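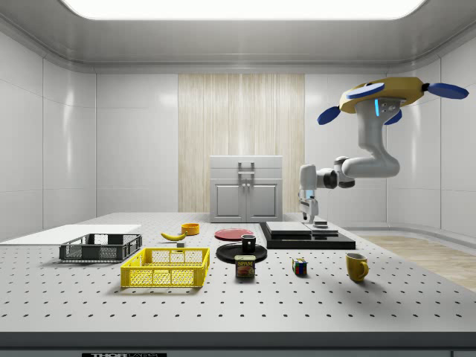 # Grikstead Community Orchestra: progress report to the Marnska Fund

June 2019

Dear Nyokabi,

You asked for something you could read on the train, so I've kept the tables for the finance return and written this one as a proper letter. It covers everything since the November concert, and I'm happy to say there is a lot to tell.

## The players

We now have 55 regular players, which is more than the rehearsal hall was laid out for. The violas are sitting practically inside the percussion. Strings are healthy all the way through, we have a full set of horns at last (the fourth joined just after the spring half-term and has hardly missed a rehearsal), and the only real gap is the second bassoon. Majdi Dabbas has been covering the part on bass clarinet, transposing at sight, and making it sound as if the composer wanted it that way.

The beginners' strings group has been the big surprise. We budgeted for one group and are running two, an early one for children and a later one for adults. Several of the adults are parents who got tired of waiting in the car park! Eldana Gebru teaches both. She starts every session on open strings with everyone playing in time to a drum, and they were playing in two parts before they could all read the notes. It's loud and it's wonderful.

## The spring concert

This was the first of the two concerts your grant pays for. We did the Schubert "Unfinished", the Fauré Pavane and a new piece, *Ogola*, by Kimutai Makokha, who played in our cellos as a teenager and came back to conduct it himself. It lasts a little under a quarter of an hour and it is hard. There's a passage in five-eight for the whole wind section that fell apart at every rehearsal until the last one, and then on the night it simply went. I was playing second oboe and I nearly missed my own next entry from sheer delight.

We had an audience of 200, with people standing along the side aisle for the second half. Tickets were pay-what-you-like for under-25s, and we'd like to keep that. The average they chose to pay was lower than we had guessed, but there were so many more of them that the total came out slightly ahead of last year.

What didn't go so well: the interval was far too long. We had one person serving drinks, the queue went out of the door, and we started the Schubert late enough that a few people had to leave for the last bus before the end. For the next concert we'll have two serving points and a printed finishing time on the poster.

## School visits

We promised four visits and have done all four. Each was a morning with a string quartet, a wind player and Njoroge Mutiso, who led the singing. Njoroge has a gift for getting a hall of nine-year-olds to sing very quietly. The children made up a tune at each school, and he has arranged the tunes into a short suite for full orchestra, which we'd love to put in the November programme with the children in the audience.

One school asked whether we could leave some instruments behind. We couldn't, as everything is out on loan, but see below.

## Money

Spending is close to plan. Hall hire is over, because of the second beginners' group, and music hire is under, because Kimutai lent us the parts for *Ogola* and charged nothing for them. The two nearly cancel out. The soloist's fee for November hasn't been paid yet and is still sitting in the account, so please don't be alarmed by the healthy balance on the return.

I'd like your agreement to one change. We set money aside for a set of timpani, and we have since been offered a good second-hand pair by the Gemura Players, who are giving up their store. If we take those, there would be enough left to buy up to 40 small-size violins and cellos between the schools and our own beginners, provided we buy used ones and Eldana does the setting up. She has offered. I'd need a yes or no before the summer break, as the Gemura store has to be cleared by then.

## What's next

- Summer workshop for the wind section, with Majdi leading. Chamber music in the morning, the whole band after lunch.
- Sectionals for the November programme: Dvořák's Eighth, Njoroge's suite and a concerto still to be settled. The soloist wants the Haydn trumpet and I'm very much on her side, but the horns are lobbying for something bigger.
- A second bassoonist. If you know one, please send them to us.
- New music stands. Six of the old ones now sink slowly through every slow movement.
- A recording of *Ogola*, if we can get the hall on a quiet evening. Kimutai would like to send it to other orchestras.

You'd be very welcome at any rehearsal before the break. Come for the second half if you can, when the adult beginners stay on to listen and we play straight through whatever we've been working on. The side door is the one to use, and there is always cake.

With warm thanks from all of us in Grikstead,

Secretary, Grikstead Community Orchestra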